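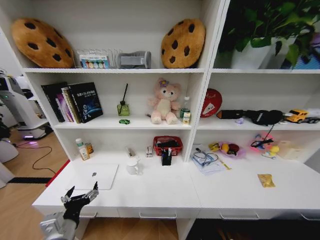

Mervyn Birkett wrote:
I would put the liquids in the first paragraph of the rules, before speed and before anything about the emergency stop. People read the first paragraph. I have doubts about how many read the fourth.

Sisum wrote:
Thank you Mervyn, I will move it. For those who come new to the thread, I repeat what I ask. We are writing a house standard for arm work at furnished desks, meaning desks with the ordinary things of a person still on them. Our present document is the one from the packing cell with the word "pallet" replaced by "shelf", and it does not fit. My draft has these points so far:

1. No open liquid within reach of either arm. Bottles are closed, mugs are empty or have a lid.
2. Laptops closed, and with no charger connected.
3. Glass is allowed on a shelf only if the run does not go to that shelf.
4. Arm speed is limited to 50 per cent of the normal setting until the operator has completed one full pass.
5. Cables on the floor are outside the path of any person who must reach the stop button.
6. The operator does not move an object by hand while the arms are powered, also not "only a little".

Please criticise it.

vudton_k wrote:
Point 3 is too strict in my opinion. A perfume diffuser with a stick is normal in a home, and if we take away all glass we are testing in a home which does not exist. I would permit it if it stands at least one hand's width from the target. Also I miss a word about soft toys. They look harmless but a bear which falls from a shelf can take a bottle with it.

Sisum wrote:
The bear is a fair point, I had not thought about it. About the glass I am not convinced. Which hand, the one of the operator or the one of the machine? I ask seriously, because we run both the finger hands and the parallel grippers, and they need very different space when they open.
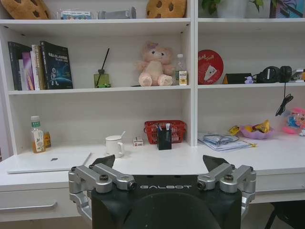
El-Sayed wrote:
With the parallel type I measure clearance at full opening, never at the grasp width. This is where I see most mistakes in the documents of others. Somebody writes that the gripper passes between two objects, and he has taken the number from the closed state. The linkage goes outwards when it opens, so the widest part is not always at the tips. Please write "at full opening, including the linkage" in the rule, in those words.

vudton_k wrote:
Agreed with El-Sayed. And hanging cables deserve their own point. Headphones left on a shelf with the cord hanging over the edge are the typical case. A cord can slip between two bars and then you pull the whole shelf content towards you.

Sisum wrote:
Then point 7: no cord hangs over a shelf edge or a desk edge. Either it is laid completely on the surface or the object goes out. I prefer this to "cords should be managed", which is in our old text and which every person understands differently.

Mervyn Birkett wrote:
Good. But keep it short, Sisum. I once inherited a checklist with 43 lines. The operators ticked all of them in the time one needs to draw 43 ticks. When I cut it to a single page they began to come to me with questions, and this was how I knew they had read it.

Grostska wrote:
I must disagree a little with the direction of this thread. You are all writing about objects. For me the larger risk is two arms working in the same space. On a narrow desk the elbows come near each other long before the hands do, and the operator looks at the hands. We had 2 stops in May for this reason, no damage, but both times the operator told me that he was "watching the gripper". Of course he was, this is what we had taught him to do.

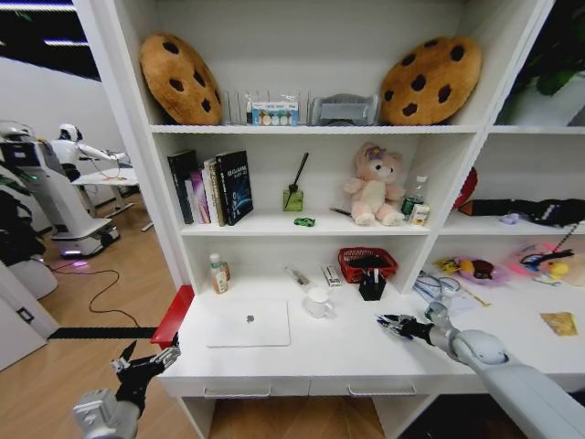 Both arms over one desktop, laptop closed.

Grostska wrote:
So my proposal is a second person for every run with both arms. This person does not watch the task. He or she watches elbows and forearms and has the stop button in the hand, and not on the table behind.

El-Sayed wrote:
A second person for every run is expensive. Small teams will write it in the document and then not do it, and a rule which is not followed is worse than no rule, because afterwards it looks as if you were covered. I would say: second person for the first 3 runs of a new layout, then one operator is enough if nothing on the desk has changed.

Grostska wrote:
And who decides that nothing has changed? A mug turned the other way, is it a change?

Sisum wrote:
For me yes, if the run touches the mug. The handle decides from where the fingers can come. If the mug only stands beside the task I would say no, and the operator can write it in the log and continue. The same for a spoon left in it. A spoon makes the mug taller and it is easy to forget this when you plan the approach from above. I have tried to write the rule with the word "relevant", but then we are back at the question who decides. What I have now is this: the operator compares the desk with the reference photo before power on, from the left side to the right, and everything which a gripper could touch at full opening must be in its place.

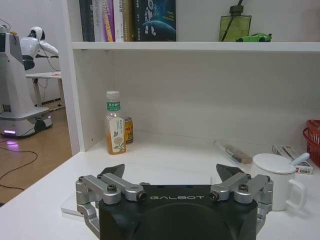 It also covers the thin things which lie flat, a sheet or a small card, which are difficult to see from a wrist camera when the fingers are above them. In my own checks I missed these more often than the tall bottles. I now bend down and look along the tabletop from the side, at the height of the surface. It costs very little time and I would like to have it as a separate line.

vudton_k wrote:
I support the separate line. But one reference photo is not enough, take one from the head and one from each wrist. What is hidden behind a bottle in one of them is often visible in the other.

Mervyn Birkett wrote:
And store them with the version of the layout in the file name, please. I have seen a desk compared very conscientiously with the photo of a different desk.

Grostska wrote:
I can live with El-Sayed's version for the second person if Sisum's comparison is obligatory and signed. But I want the elbows mentioned by name in the speed rule. At 50 per cent an elbow still moves faster than most people expect.

Sisum wrote:
Accepted. I will write "hands, forearms and elbows" in point 4, and the second person becomes point 8 with the text from El-Sayed. About glass we still do not agree, so point 3 stays strict in the next draft and vudton_k can send me a better wording. Please with a distance in centimetres.

vudton_k wrote:
I will. Does your unit have adjustable shelves, or are they fixed? It changes what I would write about the height.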